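4.2 Where the simulated chores go wrong

I'll admit I came to this part of the project expecting an easy win. Our lab at Condbridge had been running the Trosside chore set since December, and on paper the tasks look like things a bored ten-year-old could do: put the mug back, wipe the counter, straighten whatever got knocked crooked. So when the first batch came back I figured we'd skim the failures, fix a bug or two, and get on with the shop-floor half of the paper (Section 5). That was optimistic!

We ran 3,546 episodes in total, spread over 4 task families, with a hard cap of 1,000 control steps per episode. If the arm hadn't finished by then, we called it a failure and moved on. I know some groups are more generous with the clock, but I've waited on enough slow arms to feel fine about the cap (and a person at home would have given up long before that).

The tidying tasks did okay. Anything chunky, standing upright, with clear space on both sides, the policy mostly handled. Flat things were another story. A panel, a tray, a picture in its border: these give a two-fingered gripper very little to work with, and from a wrist view they can shrink down to a thin slanted sliver. I kept replaying these episodes and thinking about how I'd do it myself. I'd slide a fingertip under the edge, tip the thing up, and take it with the other hand. Our arm has one hand and no fingertips to speak of, so it has to get the angle right before it closes, and the Umedmont planner we used for the approach phase doesn't care much about angle.

The other thing that bugged me was how little the view sometimes offers. Figure 4 is the one I end up showing people when they ask why a chore this simple is still hard. With a plain dark background there's no texture to lean on, and a landscape picture seen nearly edge-on doesn't look much like the landscape pictures in anybody's training data. We tried the Zeman depth add-on on some 10 of the worst layouts. It helped with distance. It didn't help with deciding which edge to go for, and that's the part I'd most like to see somebody work on.

So, can it do the tidying yet? On the upright stuff I'd let it try in my own kitchen, with me standing there. I wouldn't let it near the wall art.

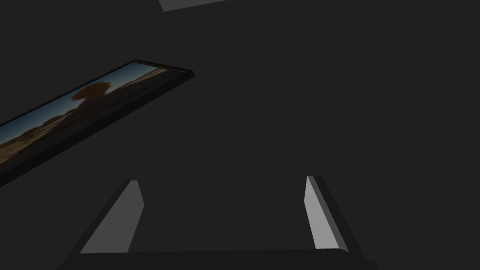

Figure 4. Simulated view over the open two-fingered gripper, with the landscape panel at a steep angle on the left.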